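4.1 What the city already had

Skerkamel keeps its storm drain records in two places. The first is a map layer in Plirneo, the asset system the city bought with high hopes and one training session. The second is a set of binders at the public works yard, which the crews trust more. The map layer lists 1,127 inlets. The binders list whatever the crew on duty thought worth writing down, including a detailed history of one grate on the east side that has been replaced 7 times and still rattles.

Merging the two sources took longer than the field work. Street names had changed, and in one neighborhood the numbering ran in both directions, depending on which subdivision plat a clerk had consulted. Where the map and the binder disagreed about the location of an inlet, we sent someone to look. Where they agreed, we sent someone anyway after the first week, having learned our lesson.

Each inlet was scored for grate condition, depth of sediment, and standing water at the curb. A fourth score, for past complaints, was taken from the city's phone log. Residents proved to be excellent judges of flooding and poor judges of which inlet was to blame.

Figure 3. Red cube in front of a woven wicker basket; a green ball and a blue cube are inside the basket.
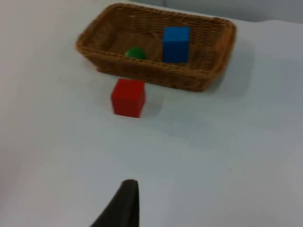

4.2 Ranking inlets for cleaning

The existing cleaning schedule was alphabetical by street. This has a certain fairness to it, but water does not read the street index, and the low blocks near the rail underpass sit late in the alphabet. In a wet year they were under water well before the vacuum truck got past the letter M.

We replaced the alphabet with a weighted score. Sediment depth and complaints count double, and any inlet within 700 feet of the underpass moves up one class. The weights were settled in a meeting with the operations supervisor, Natalia Cuautle, who rejected our first version on the grounds that it sent the truck across town four times before lunch. The second version groups inlets by drainage area, beginning with the Plular basin, and ranks the areas first. It is less elegant mathematically and can be driven by a human being.

Under this ranking, 219 inlets fell into the highest class. Solís, the firm that holds the cleaning contract, priced that list as a single work order.
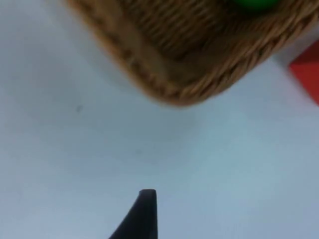 The remaining classes were left on the old rotation until July, partly for lack of money and partly so that we would have something to compare against. Crews recorded sediment depth before and after each visit, using the same marked rod throughout. One rod was lost down an inlet in the second class. That inlet has been scored as obstructed, and its record in Plirneo now carries a note explaining by what.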